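Sleeper trains vs. flying -- my first overnight trip, and I'm hooked

tamarack_lou
Just got back from the Damum to Wunar sleeper and I have to tell somebody! I've flown that route maybe 6 times for work and never once looked forward to it. This time I booked a two-berth cabin, ate my sandwich by the window, fell asleep somewhere after Beaudoin and woke up with the hills right there.

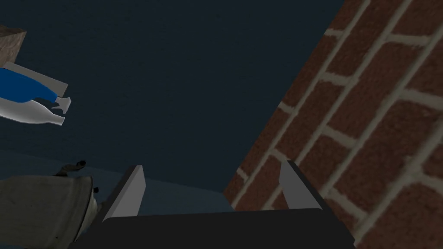
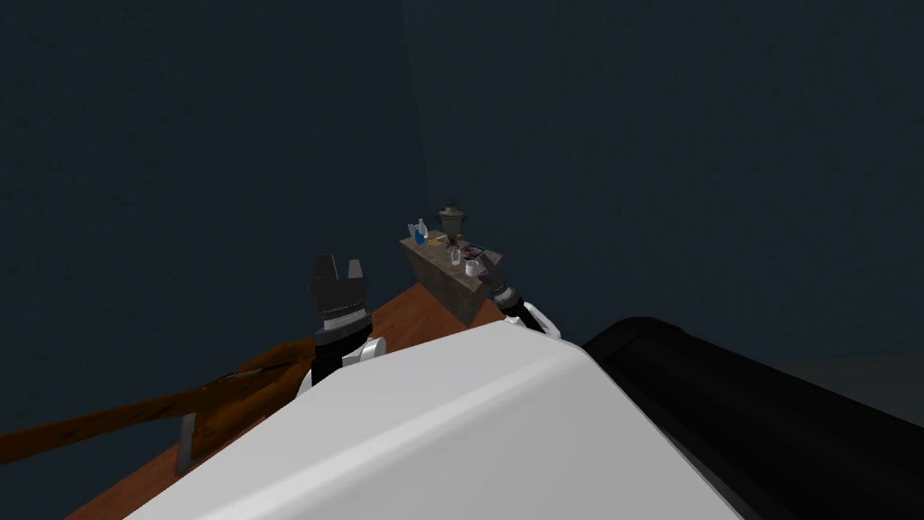 The bed was narrow but so comfortable, and the breakfast tray (hot roll, jam, decent coffee) came at 6 on the dot. I paid 70 extra for the cabin over a plain seat and I'd do it again tomorrow. Has anyone taken the branch line on to Tarninard?

pk_railbag
Yes! Did it in July and loved it. Sit on the left going up. The connection is tight though, so pack before you go to sleep.

Gatewise
Glad you had fun, but I can't get behind the sleepers. I was on the same one in spring and got four hours of sleep, tops. There's a long stop at Beaudoin where they shunt cars around and it feels like being parked inside a drum. The flight takes an hour.

tamarack_lou
An hour in the air, sure -- plus getting to the airport, security, and the bus at the other end. I slept right through Beaudoin, but I did have earplugs in.

Fadi Kanaan
I'm with Lou on this one. Ask for a cabin in the middle of the car, away from the wheels and the doors. It's a huge difference! Lower berth if you toss and turn. And if you're going more than a couple of times a year, look at the annual pass. Mine was 1,999 and it covers the Tarninard branch too, so I keep finding excuses to go.

Gatewise
1,999 and you still pay the cabin supplement on top, right? That's a lot of flights.

Fadi Kanaan
You do, yes. Works for me because I'm on it most months, but I wouldn't buy one for a single vacation.

pk_railbag
Lou, one more thing for Tarninard: the station cafe closes early, so get food in Wunar before you change. The bakery across from platform 4 does a great cheese pie.

tamarack_lou
Cheese pie, left side, middle cabin -- got it. Looking at dates tonight!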